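Folate (Vitamin B9)

Folate is one of the B vitamins, number nine in the family, and your body uses it to make DNA and to build new cells. I've kept this page on the Prusitham nutrition pages for a good while now, and it's the one I get the most mail about (mostly from people standing in a store aisle holding two bottles, one that says folate and one that says folic acid). So I've tried to write it the way I'd explain it across a kitchen counter. It's general reading, and your own doctor or pharmacist knows things about you that I don't.

Name and forms

The word folate comes from the Latin folium, meaning leaf, and that's a handy clue, because leafy greens are full of it. Strictly speaking folate is a group of related compounds. The ones found naturally in food are usually called food folates. Folic acid is the synthetic form that goes into fortified flour, breakfast cereal and most supplements. It's very stable, it sits happily on a shelf, and the body converts it into the active forms after you swallow it.

Then there's methylfolate, also written as 5-MTHF or L-methylfolate. You'll see it on pricier bottles. It's the main form found circulating in the blood, and some people prefer to take it directly. I get asked all the time if it's "better." My own feeling is that for most folks it's a matter of taste and budget, with one big exception: folic acid is the form with the strong evidence behind it for preventing neural tube defects, so please don't swap it out during pregnancy planning without talking to somebody qualified.

What it does

Folate carries single carbon units around the cell, handing them off wherever they're needed. That sounds dull, I know! But those little handoffs are how the body makes some of the building blocks of DNA, and how it turns the amino acid homocysteine back into methionine. Any tissue that divides quickly depends on a steady supply. Bone marrow is the classic case, and that's why a shortage tends to show up in the blood first.

Folate and vitamin B12 work as a pair in the homocysteine step. If one is missing, the other can't do its share properly.

Food sources

Spinach, asparagus, Brussels sprouts, romaine, avocado, oranges, peanuts, black-eyed peas, lentils and most other beans. Beef liver is very high in it too, if you like liver (I grew up in Drelville, where it was on the lunch menu every Sunday, and I still can't). People who are pregnant are usually told to skip liver, though, on account of the vitamin A.

Cooking matters. Folate dissolves in water and doesn't love heat, so greens boiled for ages in a big pot lose a fair amount of it down the drain. Steaming is kinder, and so is using the cooking water in a soup. My neighbor Souad Samir makes a lentil and spinach soup where everything stays in the pot, and she stirs the spinach in right before serving. I've copied it shamelessly for years.

In the United States, enriched grain products have folic acid added, so bread, pasta, rice and many cereals contribute more than you'd guess. Not every flour is enriched, however. Plenty of corn masa products aren't, and neither are a lot of the small-mill flours, so check the label.

How much people need

The recommended amount for adults is 400 micrograms a day, given in dietary folate equivalents, or DFE. That unit exists because folic acid is absorbed more easily than food folate, so a microgram of one doesn't equal a microgram of the other. Labels now list the DFE number first, with the folic acid amount in parentheses, and yes, it confuses everybody.

Anyone who could become pregnant is advised to get 400 micrograms of folic acid each day from supplements or fortified foods, on top of whatever's in their meals. The neural tube closes very early, often before a person knows they're pregnant, so starting ahead of time counts for a lot. Recommended totals go up during pregnancy and again, a little less steeply, while breastfeeding.

I once kept a food diary for 6 days in May to see how I was doing without any pills. My worst day came to roughly 109 micrograms from breakfast and lunch combined, and then a big bowl of black-eyed peas at dinner rescued me. Not science, but it did change what I buy!

Deficiency

The best-known result of too little folate is megaloblastic anemia, where the marrow turns out red blood cells that are too large and too few. People may feel tired, weak, short of breath or foggy. A sore tongue and mouth ulcers can happen as well. Heavy drinking, celiac disease and other gut conditions raise the risk, and so do certain medicines, methotrexate among them.

Too much

Food folate hasn't been linked to harm. Folic acid has an upper limit for adults of 1,000 micrograms a day from supplements and fortified foods, unless a doctor says otherwise. The worry is that large doses can fix the anemia of a B12 shortage while the nerve damage carries on quietly underneath. Older adults and long-time vegans should have this one on their radar.

Testing

A blood draw can measure folate in the serum or inside the red cells. Serum reflects what you've eaten lately, while the red cell figure gives a longer view. Doctors often order B12 at the same time, and sometimes homocysteine.

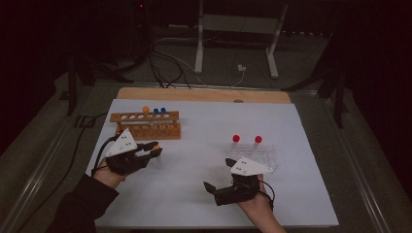

Supplements and storage

Tablets are the usual thing, though there are gummies, drops and lozenges too. Keep them somewhere cool and dry, which rules out the bathroom cabinet in most homes. Mention them to your pharmacist if you take seizure medicine or methotrexate.

See also: Vitamin B12, Homocysteine, Enriched flour, Choline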